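**Site check before recording, Skarnar cell, Geltov building**
Walked 16th July by Ozan Türkmen. Comments are mine and can be struck by whoever signs the next one, with a reason in writing.

Scale: OK / FIX / STOP. A STOP means no episodes get saved until it is cleared. I am told the last checklist had no STOP column. That explains a lot about the March batch.

### 1. Floor and walkway

- [x] Floor level and smooth under the arm — OK
- [ ] Cables routed along the wall and covered — **FIX**
- [ ] Power strip off the floor — **FIX**
- [ ] Packaging cleared — **FIX**
- [x] Cone out — OK, for what a cone is worth

Comment: The plan sheet says "cables managed." I would like to know by whom. The strip sits on the floor with a black plug and an orange plug in it, and both cables run off in loops where a person reaching in to reset an object would put a foot. The power adapter is on the floor too. A loose connector is lying next to it on the end of the black cable. Either plug it into something or take it away. The molded pulp pieces by the wall have to go in the recycling before anyone records.

### 2. Barrier

- [x] Red belt pulled across the posts — OK
- [ ] Barrier keeps people out of reach of the arm — **STOP**

Comment: A retractable belt is a polite request. The arm comes down steeply and its long link ends very near the floor, right beside one of the blue post bases. If it swings into the base, we get a bent post and an episode that somebody will label "contact, minor" and leave in the set. Move the posts back or set a joint limit. I don't accept "the operator will watch for it" as a control, as the operator is also watching the screen. 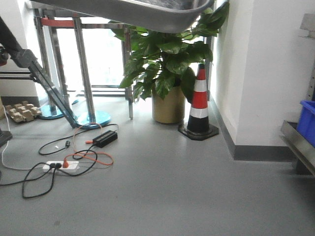

I asked for the joint limit last time and was told the policy would learn to avoid the posts by itself. Maybe so. It will learn that from however many hits it takes, and I'd like to see the count before I believe it. Dela Peña has agreed to send the collision log with the next upload. Until I have it, the line above stays at STOP.

### 3. Light and background

- [ ] Window light controlled — **FIX**
- [ ] Background the same for every episode — **FIX**

Comment: The window is bright enough to wash out what is behind the posts and turn the plant leaves dark. A blind costs less than recording the set again. I know the argument that varied light makes the examples better. It can, if someone writes down what the light was. Of the 272 episodes I checked, 20 had the light field filled in.

The plant next to the cone is fine as clutter, but decide whether it stays. If it gets pushed back after lunch, say so in the notes. Same for the tray and the blue bin.

### 4. Arm and operator station

- [x] Emergency stop tested from the operator's seat — OK, 3 presses, 3 stops
- [x] Speed cap on during teleoperation — OK
- [ ] Second person present for resets — **FIX**, the rota has gaps
- [ ] Gripper wear noted at start of shift — **FIX**, sheet blank

### 5. The examples themselves

- [ ] Failed attempts kept and marked as failed — **FIX**
- [ ] Operator ID on each file — **FIX**
- [x] Clocks in sync — OK

Comment: The target on the wall says 400 episodes. I have no quarrel with the number, only with what gets counted toward it. Failed grasps are being deleted by hand to "keep it clean," so the success rate we report to Iniscombe is whatever we want it to be. Keep them all and mark them.

### Result

**STOP** on item 2. Re-walk after the posts are moved or the limit is set. The FIX items in section 1 should be done the same day — they need a hook, a cable cover and a trash bag.

Signed: O. Türkmen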